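Opinion

Let the Students Cut Onions

Every spring the robotics class at Mirkdale has to settle on a project for the open evening, and every spring someone asks why it can't be something more serious. This year the class chose chopping green onions. I have taught the course for long enough to have sat through line followers, maze solvers and one very long semester of sumo bots, and I think the onions are the best choice a group has made. I also think other schools should stop steering their students toward contests and give them kitchen work.

My first argument is about rules. A contest comes with a rule book. The field is a known size, the game pieces are all alike, and by the second week the students are watching videos of last year's winners and copying the good parts. They learn a lot about bolts and batteries. They learn much less about deciding what the job is. With the onions they had to write down what "chopped" means before they could write any code. How long is a piece? Does a piece count if it is still hanging on by a strand? Two of my students argued over that last one for most of a class period, and it was a better discussion than any I have led. 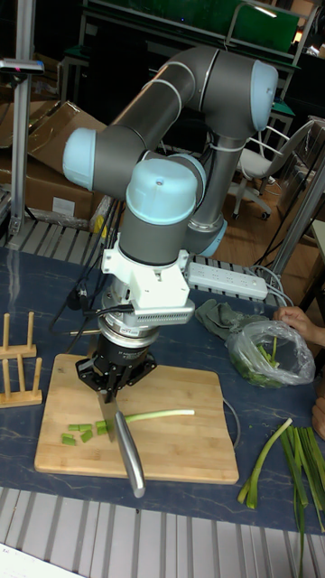
The second argument is that food is not uniform. A stalk is thick and pale at one end and thin and green at the other. It bends. Two from the same bunch will not behave the same way under a blade. A student who has only ever picked up foam cubes tends to believe that a motion which works once will go on working. The class plan allowed 43 practice stalks for tuning the downward stroke. They went through 70 and asked for more, and I was glad to pay for them out of the snack money.

People object that a knife has no place in a student project. I take that seriously. We have written rules about who may be near the board and when, the speed limit is set low, and one student does nothing but stand by the stop button. The students drafted those rules and I made them redo the draft twice. I would rather they learn this with me than on their first job, where they may be handed a worse machine and less time.

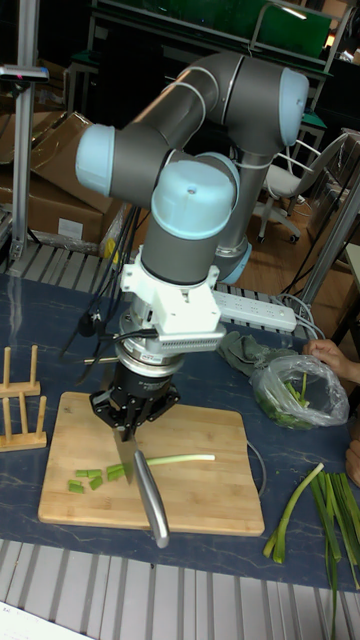 Another objection comes from parents, and it is the one I hear most. They ask what the point is when a person with a knife can do the same thing in a few seconds. My answer is that speed was never the assignment. We don't ask a chemistry class to beat the factory at making aspirin. The project has a start, a finish and a result you can hold in your hand, and a sixteen-year-old can look at that result and know if it is any good without asking me. Very few school assignments can say that.

Cost is a fair complaint. Our program has support from Drukar, a local machine shop, and many programs have no such friend. But the part of this work that I am defending does not depend on an expensive arm. Uniyal, the small after-school club across town, does a version with modeling clay and a plastic ruler on a secondhand hobby arm. Their spring budget was 800 dollars. Their students ask the same questions as mine and have the same arguments.

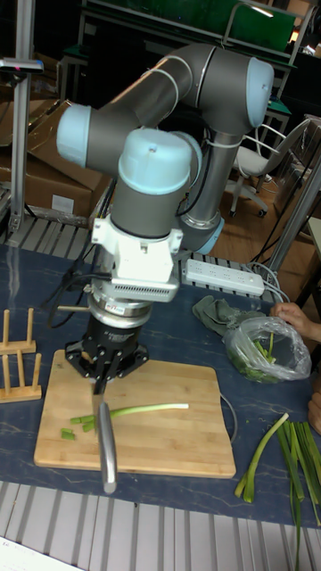
Mirkdale, 15 May 2022

I wrote the paragraphs above before the open evening and have left them alone. What follows I wrote after it.

The class ran four sessions for visitors. Urmila Awasthi, who teaches math down the hall and had been one of the doubters, stayed for two of them. She still thinks the class should enter the regional contest at Turnarholm next year, and she made a good case for it. Contests give students a deadline they can't talk their way out of. They also get to meet other teams, and mine could use that. I agree with her on both points and I have told her so.

Where we differ is on how much a person should be allowed to help. She would like the task to run with no hands at all, the way a contest would require. I don't see the need. A shared job, with the robot on the knife and a person handling the stalks, is closer to how a lot of these machines are used, and it makes the students think about the other person. Where will the hand be when the blade comes down? How does the helper know the arm is about to move? Those questions drop out the moment you ban the helper.

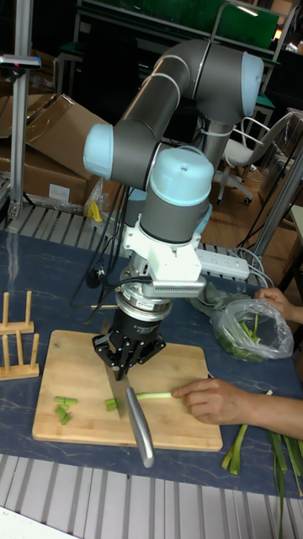

I'd make one change next time. We spent too many weeks on the cut and too few on what comes before and after it: laying the stalk straight, clearing the pieces, putting them in the bag. The students treated all of that as chores until late in May was on the calendar and the visitors were coming. Next year I will assign the clearing up first and let them earn the knife.

If you run a club and have a project to pick, look at what gets made for dinner. Choose one step of it and have the students write down what a good result looks like. Keep that sheet of paper, and read it back to them at the end of the term.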